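Tabletop arm goes too low when placing in a bowl after gripper service – re-teach or change tool offset?

Asked by kessler_j in Arms and Grippers
Tags: tool center point, calibration, pick and place, fingertips
Viewed 831 times

I look after one tabletop cell. It has a single arm with a two-finger gripper, a low wooden table in front of it, and a short job: pick up small items from the table, move over a bowl, go down, open, come back up. The controller software is Privutix. The bowl stays in one place and the items are swapped out depending on what we are testing.

In February I replaced the fingertip pads with a set from Folik. The old ones had gone smooth and thin items were slipping. The new pads hold well. The trouble is that the drop into the bowl now ends lower than it used to. On most cycles the tips clear the bottom of the bowl, but on some the controller reports a contact force and stops with a soft fault. I clear it, jog up, restart, and it will run fine for a while.

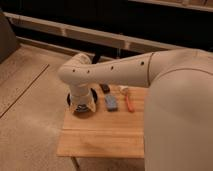

Arm at the bowl, forearm level, gripper straight down. Blue block and orange-handled item to the right.

What I have checked so far:

Pad screws are tight.
Bowl has not been swapped for a different one.
Payload value in Privutix is unchanged from before the service.
Home position matches the witness marks on all joints.

I measured the new pads against the old ones and they are longer by 2 mm. The tool offset in the controller was never touched. My question is whether I should edit the tool offset or just re-teach the bowl point 2 mm higher. Re-teaching is quicker, but there are other taught points in the program and I would like to avoid doing all of them.

I would also like to know why the fault is intermittent. If the tool is simply longer, I would expect it to touch every time or never.

Edit: the arm is mounted on its own stand and not on the table. Someone asked by message.

Answer 1 (accepted)
Posted by Bhavana Pillai

Change the tool offset. Do not re-teach the point.

The taught points are stored as tool positions, so they depend on what the controller thinks the tool length is. If you raise the bowl point by hand, that one point is right and every pick is still 2 mm low. You would not notice on soft items because they compress. On a hard item you will load the wrist every time the gripper goes down.

Procedure I use, with the arm in manual mode and speed turned down:

Take everything off the table, including the bowl.
Fix a pointed pin to the table where the arm can reach it with the wrist straight down.
Close the gripper and jog until the tips just meet the point of the pin. Save the pose.
Repeat from 4 different wrist angles. Spread them out as far as the joints allow. Four poses that are nearly the same give a poor solution.
Let the software compute the offset and look at the residual before you accept it. If it is larger than the pad wear you are trying to correct, do it again.
Save under a new tool name. Keep the old one until you have run a full batch.
Change the program to call the new tool. This step gets skipped a lot, and then the calibration is blamed.

When it is done, put the bowl back and step through the place move one line at a time. Do the approach point first, then the drop point, and stop there to measure the gap between the tips and the inside of the bowl with a feeler or a folded card. I like to see more clearance than most people do. Small items do not mind a short fall. 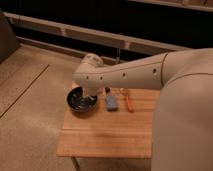

How long should the arm be warmed up before the offset is measured?
Run the normal cycle with no load for 30 minutes at working speed, then measure straight away. Joint grease and gearbox temperature both affect the result on a small arm, and an offset taken cold will be slightly off once the cell has been running.

On the intermittent fault: your arm is on its own stand and the table is separate. That means the height between them is only as good as the floor and the table legs. A light table that has been leaned on or nudged can sit a little differently afterward. With the old pads you had enough margin to hide this. With the new ones you have used the margin up, so small changes now show as contact. Check for rock by pressing on each corner in turn. If it moves, shim the leg or pin the table to the stand with a bracket.

The bowl matters too. A curved bottom is higher toward the sides, so if the bowl has shifted sideways the tips come down over a shallower part. Mark its position on the wood with a ring of tape and check it when you get a fault. 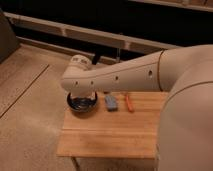
The other thing worth marking is the table itself. Put tape on the floor at the legs, and write the tool name and the measured length on a label at the controller. Whoever changes the pads next will then have a number to compare with. Our maintenance sheet has a line for pad length before and after, and if the two differ the tool calibration is repeated before the cell goes back to automatic.

Also look at your contact force limit. Do not raise it to get rid of the fault. It is doing its job.

Answer 2
Posted by arkix_user

We have the Arkix controller so the menus are different but same idea. I just raised the drop point and it has been OK. Only one program though.

Comment from Bhavana Pillai: That works until a second program uses the same tool. I would still correct the offset.

Answer 3
Posted by tmoreau

Check that the pads are the right part. Yuan pads come in a short and a long version and the bags look alike. Folik may do the same. If you were sent the long ones you could exchange them and leave the offset as it was.

Comment from kessler_j (asker)

Did the pin method on Friday. The first attempt had a bad residual, my wrist angles were too close together. The second was fine and the length came out 2 mm over the old value, same as the calipers. The table did rock, front left leg. Shimmed it and taped the bowl position. No soft faults since, but I have not run a full batch yet so the old tool is still saved.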